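Cordial season is on at the Brukville kitchen

09/05/2025

Quick one this month, flat out with bottling. Lemons are in, ginger is in, and the first batch of the winter cordial is sitting in the cool room waiting on labels. Labels are late. Of course they are.

So. The cordial. Same base as last year, lemon and fresh ginger with a bit of honey, but we've dropped the sugar back because a fair few of you said it was too sweet in hot water. You were right. It's sharper now, more of a kick at the back of the throat. If you like the old one better, stir in an extra spoon of honey and you're pretty much there.

First run is 189 bottles. Last year's first run went in under a fortnight so if you want a couple put aside, reply to this email with your name and which pickup you use (Brukville or Chisholm). No phone orders please, the phone is in the office and we're not. 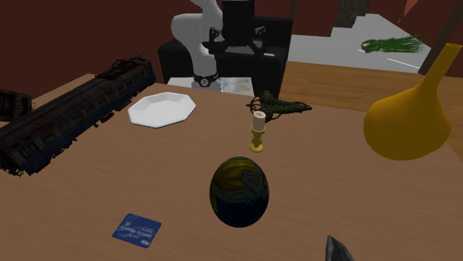

Meredith Kowalczyk

How to drink it. One part cordial to five parts hot water, not boiling, boiling water flattens the lemon. Good with a slice of orange and a clove or two. Cold with soda is fine as well. Someone at the Chisholm market was having it with black tea, tried it, very nice, use less than you think.

For a pot to share, this is the one we do at home:

400 ml cordial
800 ml cloudy apple juice
the same again of water
one cinnamon stick, a few cloves, strip of orange peel

Warm it slowly with the lid on, keep it under a simmer, then leave it off the heat for a bit before you pour. Take the cloves out if it's going to sit, they take over. Grown-ups can add a splash of dark rum to there own cup.

Keeping it. Unopened, cupboard, out of the sun. Once it's open it goes in the fridge and you want to get through it in 31 days. Give it a shake, the ginger settles at the bottom and thats the best part.

Bottles back please! Rinsed, lids off, any crate at either pickup. We take the Hisideck swing-tops as well as our own, but not the little square ones, the brush won't fit.

Other bits. Rurnora honey is short this season so the plain honey jars are one per order for now. Rosehip syrup is finished. Blood orange cordial should be along in July if the fruit colours up properly, bit early to say. Still looking for limes, so if you've got a tree that's dropping them, get in touch and we'll swap you for cordial.

Prices the same as last year. Back to the labels.

You are receiving this newsletter because you signed up at one of our market stalls or on our website. Unsubscribe | Update your preferences | View in browser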